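Can a machine wipe down a bench yet? (or fold a towel, or anything)
Board: Shop Talk > Robots and Automation
Page 1 of 2

gooseneck_gary
Starting this because the dishwasher thread got way off track and a couple of you asked me to move it. My claim over there was that plain old table clearing is the hardest easy job going. White table, a lamp at one corner, a speck or two of whatever on the surface, two fingers to work with. My eight-year-old could do it with a sock. So who here has seen a machine do it start to finish without a person hovering?
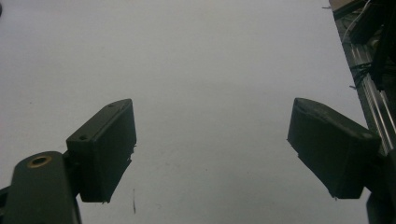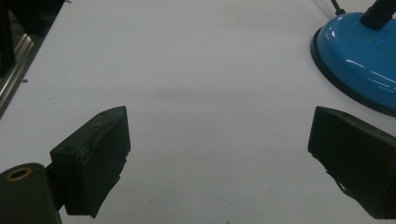 gooseneck_gary

I've been reading up on this since January and I keep going back and forth. Picking up a block, sure, I believe it. Picking up a crumb off a white table with a pair of chunky pads? I'm not there yet. And then you have to not knock the lamp over on the way back!

brinefly
Those pads look way too fat for crumbs. You want a brush or a vacuum nozzle for that, and then the whole thing is a solved problem. My Vullell does the kitchen floor every night and I haven't swept in ages.

gooseneck_gary
Floor is cheating though. A floor vac gets to bump into everything. Try bumping into a lamp on a table.

tapandreamer
I work second shift at a small packaging outfit and we trialed a Steller arm for clearing the inspection tables. It ran 471 cycles before we pulled it, and I'd say the results were fine as long as every part was the same part. The minute somebody left a marker or a glove out there it would just sit and think. I ended up doing the tables by hand anyway because I was already standing there. So my vote is not yet.

brinefly
471 cycles without breaking anything sounds pretty good to me??

tapandreamer
I didn't say it didn't break anything lol

mossy_lathe
I'll be the grump. White on white is a rotten surface for this. There's nothing to see out in the middle, just gray fading into slightly less gray, and a little dark mark could be a crumb or a scratch or a bit of pen. I can't tell from the first one what that streak is and I've got eyes and a brain. Put down a gray mat with some texture and half your trouble goes away.

gooseneck_gary
Okay but I'm not going to redecorate my house for the robot. That's kind of my whole beef. If I have to buy a special mat and special bins and special light, then I'm doing chores for the machine.

mossy_lathe
You already did that for your dishwasher. You bought plates that fit it.

gooseneck_gary
...dang it

pellet_stove_pam
Ha! He's got you there. I have a bit of a different take. I helped out on the Cudovholm bench project for a while, the one with the towel folding, and what surprised me was how good it got at the boring middle of the job and how bad it stayed at the ends. It could fold 19 towels in a row, beautiful, better corners than mine. But it couldn't get the first one out of the heap and it had no idea when it was done. Somebody (me) had to pull the towel loose and somebody (also me) had to say stop. I think tables are the same. The wiping is easy. Knowing there's nothing left to wipe is the part I'd pay for.

tapandreamer
This matches what I saw. Ours would go over a clean table again and again.

brinefly
So do I at my mother-in-law's.

mossy_lathe
Pam, how long per towel? That's the thing they always leave out of the videos.

pellet_stove_pam
Almost 2 minutes on a good day. Hand towels, not bath. I'm not claiming it was fast, I'm claiming I was in the next room for most of it with a cup of coffee.

mossy_lathe
2 minutes for a hand towel. I rest my case.

pellet_stove_pam
You rest it too early! If I'm not in the room I don't care if it takes all afternoon. My dryer isn't fast either.

gooseneck_gary
I think that's a fair point about speed, and I'd take slow. I just want the crumbs gone. Has anyone tried the Thakur finger tips, the skinny ones? I'm wondering if thin tips plus a damp cloth would get you most of the way, where it drags the cloth and doesn't even try to pinch the small stuff.

tapandreamer
Dragging a cloth is the way to go. Just keep the cable for the lamp out of the path. Ask me how I know.

brinefly
How do you know

tapandreamer
We're short one lamp.

Next page >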